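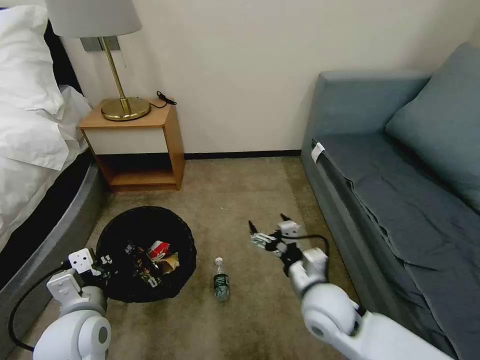 lernell-tidy-room, version 2

README for the open day recordings

Hi, and thanks for downloading! This folder holds everything we recorded at the Lernell open day in Drurach, when we let visitors watch (and sometimes boss around) our two-armed setup while it tidied a hotel-style room. If you were there, you'll remember the bed, the blue-gray sofa and the wastebasket. If you weren't, this page should get you going.

What's inside

There are 455 episodes. One episode is one attempt at the job, from the moment the operator says go until they say stop. Of those, 400 are in the main folder and the rest are in a folder called extras, where I put everything with a false start, a visitor walking through, or an operator who stopped halfway to answer a question. Please don't skip the extras! Some of my favorite ones are in there.

Each episode has:
- a video from the head camera
- joint positions for both arms
- open and close values for both hands
- a one-line note in plain English, typed by whoever was at the desk

The full download is 3,226 files, and that includes this one. If your number is different, try the download again before you write to me.

The job

Pick up litter from the carpet and get it into the wastebasket. Bottles, snack wrappers, crumpled paper, that sort of thing. The arms are allowed to hold or move the basket, and you'll find that operators have very different ideas about this. Some hang on to the rim with the left hand and do all the picking with the right. Others leave the basket standing between the arms and use whichever hand is closer.

Visitors got to choose where the litter went, and they were mean about it (in a nice way). The small plastic bottle with the white cap was the crowd pleaser. Kids loved setting it upright and then arguing over which hand should go for it.
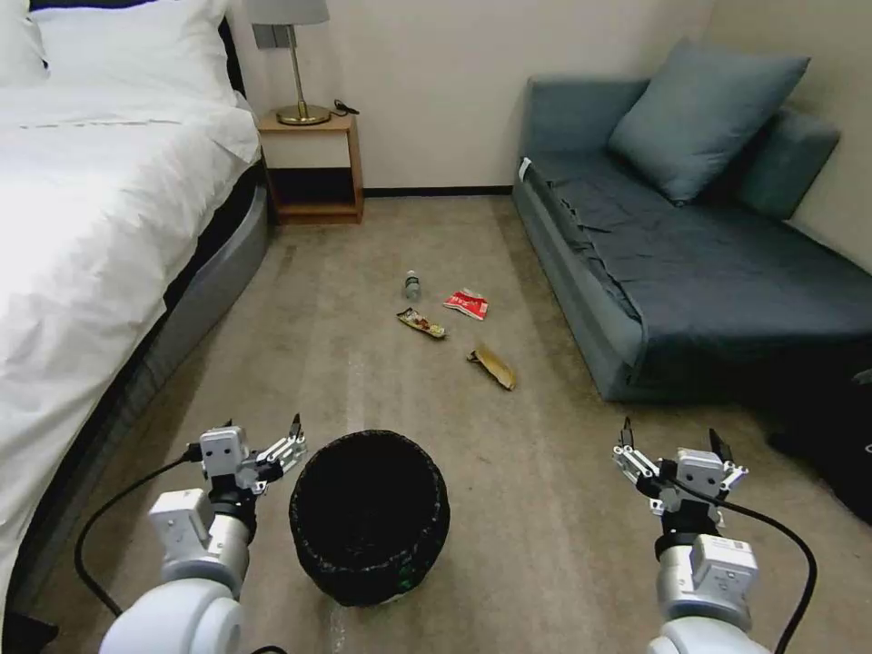 Kołodziej

I wrote most of the notes for the main folder, so a word about how they work. When the litter is spread out, with the bottle on its side and wrappers here and there on the carpet, the note starts with "spread". When most of it is already in the basket, it starts with "nearly". I wasn't very strict about the line between those, sorry. If you need a clean split, watch the first few seconds and make your own labels.

Flat wrappers are harder than crumpled ones. You can hear me saying so to a group of visitors for most of the afternoon, or you could if we had kept the sound. We didn't. All audio was removed before release, and episodes where a visitor's face came into view were taken out too.

Known problems

The hand values lag a little behind the video in the morning episodes. I fixed the timing after lunch and left the earlier ones alone.

Lamp and curtain settings changed during the day and we didn't log them, so expect the light to jump around between episodes.

"Done" in a note means the operator was happy. It doesn't mean the carpet was spotless, and tiny crumbs were never part of the job.

Playing the files

Any normal player will open them. The small viewer in the Video folder shows both arms' joint values under the picture, and I'd start with that one. Press the space bar to pause and the arrow keys to step.

Changes

8 December 2019: version 2. Renamed the extras, corrected typos in the notes, added the viewer.

Still to do: a proper list of the litter we used, with sizes.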